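okay, small thread on giving up my car for a month, since a few of you asked how the bus commute is going
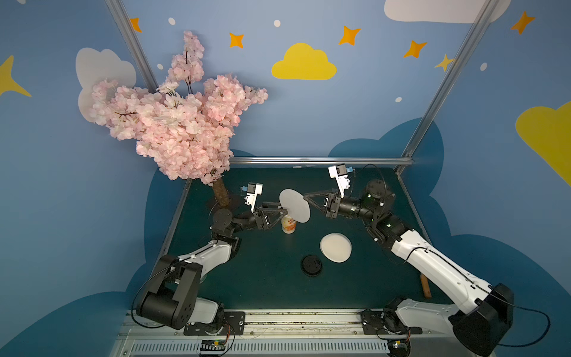 How long does the trip take door to door? An hour and ten on a good morning, compared with 35 minutes when I drove, and most of the extra is the transfer at Larnska.

2/ I take the 240 from the end of my street, get off at Larnska, then wait for the 183. On paper the wait is six minutes. I have had it be zero (ran, made it, dropped a glove) and I have had it be long enough to finish a whole podcast.

3/ the 183 is a lovely bus though! It goes the back way past the old Phetsri mill, the brick one with 1878 over the door, and then along the river for a good stretch. I drove to work for six years and never once saw that river.

4/ money stuff, because people always want the money stuff. Monthly pass is $62. I was spending more than that on parking before I even bought gas. My car is sitting in the driveway with a tarp on it and I feel a little guilty every time I walk by – like a dog I'm not walking

5/ things I now carry that I never used to: real umbrella, spare socks, a granola bar for Larnska, a paperback. I'm on my third paperback since I started. The first was terrible and I finished it anyway because it was that or the ads for Bivico mattresses

6/ the bad parts. Evenings are rough. After 7 the 240 drops to once an hour, so if a meeting runs over I'm standing there doing math. Groceries are a pain too, I bought a watermelon in week two and will not be doing that again

7/ best tip so far came from Theerawat Wiriya, who rides the same morning bus: sit on the left going in, right going home. Sun stays out of your eyes and you get the river both ways. Thank you Theerawat, you were so right

8/ somebody asked about steps. My phone says I'm averaging 4000 more a day than in the car months, mostly the hill up from the Clistar stop. My calves have opinions about the hill

9/ plan is to keep going through the end of March and then decide about the car. Leaning toward selling? ask me again after the next time it sleets

10/ if anyone else rides the 240, is the heater always on full blast or is it just the seat I keep picking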